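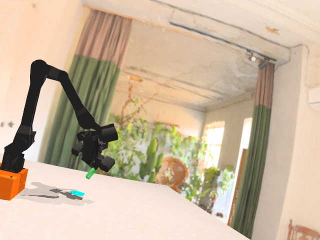

Yasmine wanted to know last time why we bother with the simulator at all when there's a perfectly good arm bolted to the bench in the garage. Fair question! My answer is money. I stripped a gear on my first Cutby build by telling the wrist to go through the table, and the table won.

So, session 3, picking up a small thing and putting it down again. Our green stick and the flat cyan disc are the whole cast for now. Get the gripper closed on the stick first, then worry about the disc (we want the stick's lower end over it before you let go).

Things I keep forgetting myself:

Joint limits go in before anything moves. The shoulder file is the one called Skuno, don't ask.

Slow down near the table. I run up to 2,000 steps per try, and I'd spend most of them on the last bit of the descent.

Save your seed. Mine is 281 and if yours is different your room and lighting may be too – fine for practice, annoying when we compare.

For October, bring your logs and one grasp that failed. Konrad has the spare servos if you're already wiring up the real one.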